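Wash Stand 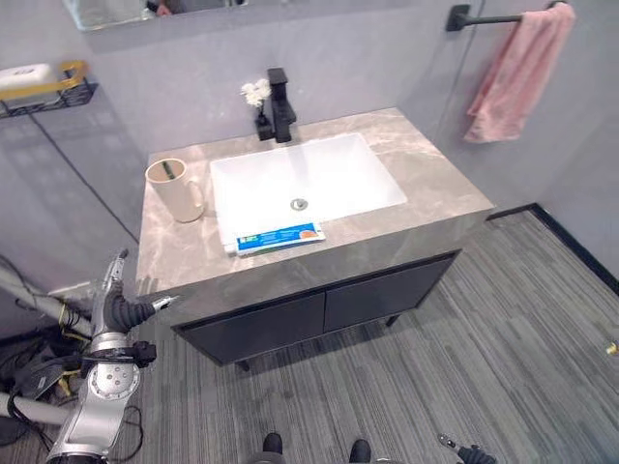 Bay 2, the basin, before the arm went up.

The stop button was behind the door. That was the first thing wrong and Masaru Nakajima had walked past it every morning since June.

He remembered it at ten to four. Running, more or less, down the corridor at Tolthorpe with a lanyard in his teeth and one shoe undone, and from Bay 2 a noise like someone dragging a filing cabinet over gravel. Not gravel. Marble. Oh God, the marble.

"Is it stopped?" he shouted.

"No," said Jakubowski from inside.

"Can you stop it?"

"I'm the wrong side of it."

Masaru got to the doorway and held on to the frame. The robot stood at the basin with its left arm out and the gripper jammed against the front corner of the worktop, pushing. Just pushing. The task was toothpaste. Pick up tube, put in mug, beside the toothbrush. A child's job. It had done it 145 times in the log and now it had decided the tube was somewhere inside the stone.

The cabinet was walking. Those silly thin black legs, he'd said they were silly, he'd put it in an email. A shove, a creak, another inch of carpet. The tube had rolled into the basin and lay there with its cap over the drain. Jakubowski was flat against the right hand wall with the pink towel over his shoulder like a waiter.

"What are you doing with the towel?"

"It fell on me."

"Don't move."

"I wasn't going to move, Masaru."

Another shove. The little vase of white flowers went over, came back up, went over.

Button. Behind the door. The door opened inwards and the robot's hip was against it, so it would go a hand's width and no more. He put his arm through the gap up to the shoulder and felt about on the wall. Panel. Panel. The seam. A screw head. He could smell hot motor, that sweet dusty smell, like a hairdryer left on a bed.

"Left a bit," said Jakubowski.

"Your left?"

"Yours. Up. No, up."

The log was still running on the tablet in his other hand, and he read it because it was there. WRIST FORCE 0. It said nought. It was leaning on a slab of marble hard enough to shift the whole cupboard and as far as it knew it was touching air. So it reached further. Well, you would. If you couldn't feel the thing you'd reach further.

Veseo had swapped the wrist sensor that lunchtime. Twenty minutes, nice lad, ate his sandwich on the stairs. Had he plugged it back in? Had anyone looked? There was a sheet for it. Masaru had signed the sheet. He had signed it on his knee, talking to somebody else about parking.

"It's turning," said Jakubowski, in quite a diffrent voice.

The right arm had been hanging low over the carpet all this time, doing nothing, and now it came up. Slowly. The gripper opened. It went past the cabinet door and past the edge of the marble and on towards the wall, where a man was standing with a towel on him.

"Breathe in," said Masaru, stupidly.

His fingers found the button, a fat round cold thing, and he hit it with the side of his fist.

Nothing. Then the click. Then the arms sagged, both together, and it was so quiet he could hear the tube shift in the basin.

The gripper had stopped level with Jakubowski's second shirt button. There was room for a paperback in between, a thin one. He slid out sideways, along the wall, and trod on the door stop and swore at it for some time.

"Towel rail," he said when he'd finished. "It wanted the towel. It goes tube, then towel, that's the order. I had the towel."

"It thought it had done the tube?"

"It gave up on the tube. Moved on. Sensible really."

They sat on the corridor floor. Masaru did his shoe up. After a bit he rang Skistex, whose robot it was, and got the woman with the cold, and told her the bay was down and why, the sensor and the sheet and the door.

"Anyone hurt?"

"No."

"What's the damage?"

He looked in. A white chip out of the front corner, no bigger then a fingernail. "The worktop. It's real stone. 3000, I think they said, when it went in."

"And who signed off the wrist?"

Jakubowski was folding the towel in half, and in half again, very carefully, not looking at him.

"I did," said Masaru. "I'll send you the sheet. Can you hold on a minute, I want to take this door off."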